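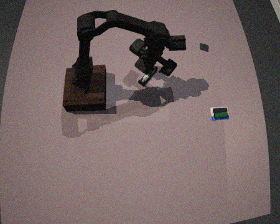 Rendered view: robotic arm on a wooden pedestal, gripper just above the floor.

Cooking Dried Chickpeas on the Stovetop

By Bláthnaid Corrigan
Last revised May 3, 2019

Dried chickpeas need a long soak and a slow simmer. Most of the time involved is waiting. The method below gives whole, tender chickpeas with the skins mostly attached, suitable for salads, soups and stews. For hummus, see the note near the end.

Ingredients

2 cups dried chickpeas
Cold water for soaking
Fresh water for cooking
2 teaspoons kosher salt for the soak
1 teaspoon kosher salt for the pot
1/4 teaspoon baking soda (hard water only)
1 bay leaf
Half an onion, peeled, root end left on

Equipment

A large bowl, a colander, and a heavy pot with a lid. The pot should hold at least 4 quarts. A smaller one will foam over in the first few minutes of boiling.

Sorting

Spread the dried chickpeas on a rimmed baking sheet in a single layer. Remove stones, shriveled chickpeas and any that are much darker than the others. Rinse in the colander until the water runs clear.

Soaking

Put the chickpeas in the bowl and cover with cold water by at least 3 inches. They will more than double in size. Stir in 2 teaspoons of salt until dissolved. Leave at room temperature for 8 to 12 hours. In a warm kitchen, use the refrigerator and allow up to 24 hours.

Salt in the soaking water does not stop the chickpeas from softening. It makes the skins more flexible, so fewer of them split in the pot.

Quick soak: place the rinsed chickpeas in the pot, cover with water by 3 inches, boil for 2 minutes, then turn off the heat and cover. Let stand for 1 hour. Drain and continue with the next step. Quick-soaked chickpeas take longer to cook and the texture is less even. Add 20 minutes to the simmering time before the first test.

Cooking

1. Drain and rinse the soaked chickpeas. Discard the soaking water.

2. Return them to the pot and add fresh water to cover by 2 inches. Add the bay leaf and onion. If your tap water is hard, add the baking soda now.

3. Bring to a full boil over high heat and hold for 10 minutes. Skim off the foam with a large spoon.

4. Lower the heat until only a few bubbles break the surface. A hard boil knocks the chickpeas against each other and strips the skins. Set the lid slightly ajar.

5. Simmer for 45 minutes, then add 1 teaspoon of salt and begin testing.

6. Test several chickpeas from different parts of the pot, every 10 minutes. Each should crush between two fingers with light pressure and have no chalky center. Total simmering time is usually between 60 and 90 minutes.

7. Add hot water from a kettle if the level drops below the top layer.

8. Turn off the heat. Discard the onion and bay leaf. Let the chickpeas cool in their liquid for 30 minutes before draining.

Altitude

Water boils at a lower temperature as elevation increases, and simmering times get longer. The times above were tested in Woststead, at 406 feet. Treasa Mac an tSaoi repeated the method in Loncombe, well up in the hills, and needed an extra 25 minutes with the same bag of chickpeas. Above 5,000 feet a pressure cooker is the practical choice.

Age of the Chickpeas

Old stock is the usual cause of chickpeas that stay hard. A bag that has been in the cupboard for 2 years may never soften fully. Buy from a store that sells through its supply quickly, and write the purchase month on the bag. Our September bag was ready in 65 minutes. An undated one from the back of the same shelf took almost 178 minutes and was still grainy - it went into soup.

Acid

Keep tomatoes, lemon juice, vinegar and wine out of the pot until the chickpeas are tender. Acid holds the cell walls firm, and chickpeas started in tomato sauce can remain hard for hours.

For Hummus

Use the baking soda whatever kind of water you have, and increase it to 1/2 teaspoon. Simmer past the point of tenderness, until the chickpeas are falling apart. Drain while warm and blend at once.

Storage

Refrigerate in the cooking liquid, covered, for up to 4 days. To freeze, drain well, spread on a baking sheet until firm, then move to freezer bags. Use within 3 months. The liquid can be frozen separately and used in place of light stock.

Yield

2 cups dried gives 5 to 6 cups cooked. One 15-ounce can, drained, holds 1 1/2 cups, so a full batch replaces three cans with some left over.

Corrections

An earlier version of this page gave the soaking salt in tablespoons. The correct measure is 2 teaspoons. Thanks to Bahman Babaei for writing in.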